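Courtyard passage model, Kerr Street housing: stair cores vanish on export
Ticket 336, opened by Fergus Ritchie, 12 March 2023
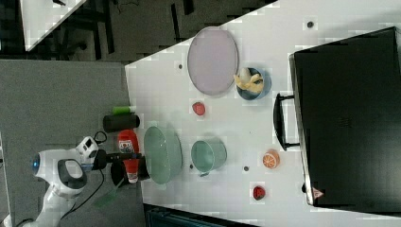
Red cup with a white band, at the edge of the white table.

Status: Resolved, one item carried over
Software: Flesteck (massing and plans), Trikum (daylight study)
Office: Ultow Architects, housing group

First message, Fergus Ritchie

Hello all, and thank you in advance to whoever picks this one up. I know the help desk has had its hands full with the license changes, so I'll try to put everything in one place and save you writing back to me for the basics.

We are working on the Kerr Street scheme, which is the one with the long courtyard passage and the two rows of stacked townhouses facing each other across it. I keep the master model in Flesteck and send it over to Trikum whenever we want to see how much daylight is getting down to the ground-floor kitchens. That has gone along happily enough through the winter. Since I moved the passage over to line up with the old lane, though, the stair cores don't come through. The walls arrive, the roofs arrive, the balconies arrive, and where each stair should be there is a clean open shaft from the ground to the sky. As you can imagine the daylight numbers look wonderful, and I would dearly love to keep them, but the planners are going to ask how people get upstairs.

What I have tried so far:
Restarted both programs and the workstation.
Exported again from a fresh copy of the file.
Exported one townhouse by itself. The stair was missing there too.
Turned every layer on, including the ones I don't recognize.

The export log doesn't show an error. It says "complete" and gives me a file size that looks normal to me. I've attached the log and the model.

Reply, Help Desk

Thanks, Fergus, that's a very thorough start. Two things to look at. First, which export preset are you using? The preset called "Envelope only" drops anything tagged as interior circulation. Second, could you open one of the stair cores in Flesteck and read me the scale and the insertion height from the properties panel?

Reply, Fergus Ritchie

Preset is "Full building," same as always. I checked twice, then had a colleague look over my shoulder in case I'd stopped being able to read.

Scale on the stair core is 1. Insertion height is 500, and I don't remember ever setting that. The ground floor slab is at zero. On screen in Flesteck the stair looks perfectly well seated on its slab, so I'm puzzled about what that number is measuring from.

Reply, Help Desk

That's very likely it. The insertion height is measured from whatever the component calls its home level. When you shifted the passage, I think the stair cores were cut and pasted instead of moved, and the paste kept the old home level from the site survey file. Flesteck corrects for that on screen. The export doesn't, so the stairs are being written far above the roofs, and Trikum throws out anything beyond its study boundary without a warning.

Could you try this on a copy:
1. Select one stair core and choose "Detach from level."
2. Attach it again to Ground, House Row A.
3. Set insertion height to 0.
4. Export with the same preset and open the result in Trikum.

Reply, Fergus Ritchie

Well, there it is! One stair, sitting in its shaft like it had never been away. You were right about the cut and paste. I moved the whole row that way late one evening, and I was rather pleased with how fast it went.

I've now done the rest of Row A by hand and all of them come through. Row B is stranger. Everything there behaves except for unit 7, the corner house with the turned stair, where the upper flight appears and the lower flight does not. Same home level, same height of 0. I'd be glad of any ideas, though it's not holding us up today.

Reply, Help Desk

Unit 7 looks like a separate problem. I opened your file, and the lower flight in that house is a linked component pointing to a folder on the old server. Your machine still has a cached copy so it draws for you, but there's nothing for the export to read. Right-click the lower flight, choose "Embed in project," and save before exporting.

Reply, Fergus Ritchie

Embedded, saved, exported, and both flights are there. I went through the rest of the file afterward looking for other links to the old server and found the bicycle store doors and a bench, so those are embedded now as well.

I ran the daylight study again with the stairs in. The kitchens on the north side of the passage have dropped, as I feared, and we'll have to look at the width of the landings and perhaps a glazed panel at the half level — but that's a design question and no fault of yours. It does mean the earlier daylight sheets are wrong, so I've pulled them from the shared folder and left a note for the team.

Thank you again. I've been fighting with this longer than I care to say.

Closing note, Help Desk

Cause: stair cores pasted with home level from survey file; one flight in unit 7 linked to retired server.
Fix: reattach to ground level, insertion height 0; embed linked parts.
Carried over: ask Trikum whether the import can list objects dropped outside the study boundary. To be looked at again in May.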